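## 5. Failure Analysis: Premature Closure in the Folding Task

The most common fault in the bedroom trials was premature closure. The policy commanded the fingers to close before the pads had reached the cloth, and the jaws met on air. Of the 300 rollouts run on the Drotier arm, 50 ended this way. The arm then carried out the rest of the fold with nothing in its grip, and the operator at the Ilholm site had to press the stop before it reached the end of its travel.

We first suspected the finger drive. A bench test of the drive found no lag and no missed steps, so we turned to the demonstrations, which were collected with a hand-held gripper and a wrist-view camera.
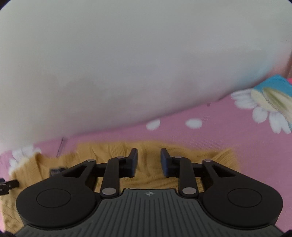
Training used 477 demonstrations from the Gustia set. We reviewed them with attention to the approach phase, when the jaws are open and the operator is choosing where to grasp. The policy has no depth sensor and must judge height from the wrist view alone. With a mustard-yellow knit lying across a floral print, the gap between the fingers is filled with ribs and cable stitches well before contact. The height estimator appears to have learned this filled gap as a sign that the pads were at the cloth.

Lighting made the problem worse. Exposure was set automatically, and daylight from the window washed out parts of the bedding when the gripper faced that way. In rollouts with strong glare, the height estimate jumped between consecutive steps, and a single low reading was enough to trigger closure.

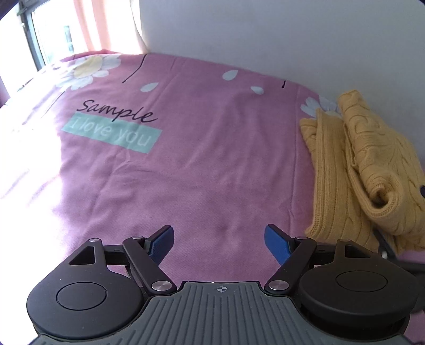 **Figure 5.** Open gripper over the printed sheet, with the folded sweater at right and glare along the left side.

The third factor was speed. Operators moved quickly between grasps, and we had not filtered the recordings for blur. The closure label was also assigned by a fixed offset from the measured finger motion, an approach taken from the Sönmez labeling script. At low speed the offset is harmless. During a fast approach it places the label several steps early, while the hand is still moving.

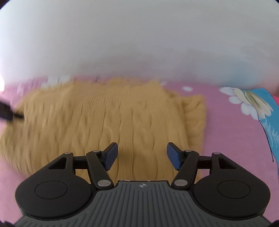
Relabeling the set by finger width alone removed most of these early labels. We also required the height estimate to stay below the threshold for five steps in a row before closure was allowed. This adds a short pause to each grasp, and it can be seen in the rollouts as a brief hover over the garment.

Neither change deals with a blurred view. When the knit texture is smeared, the estimator loses the detail it relies on and tends to report a height that is too low.

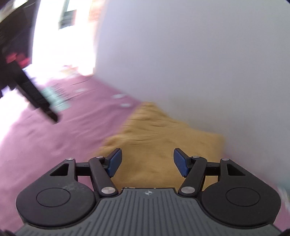 **Figure 6.** Motion blur on the mustard-yellow fabric beyond the open blue pads.

For this reason the controller now rejects blurred input and holds the last valid height for one step. If the next input is also rejected, the arm stops and waits for the operator. We kept this stop separate from the policy so that a retrained model cannot override it. The remaining early closures were on approaches facing the window, and we have not yet corrected for exposure.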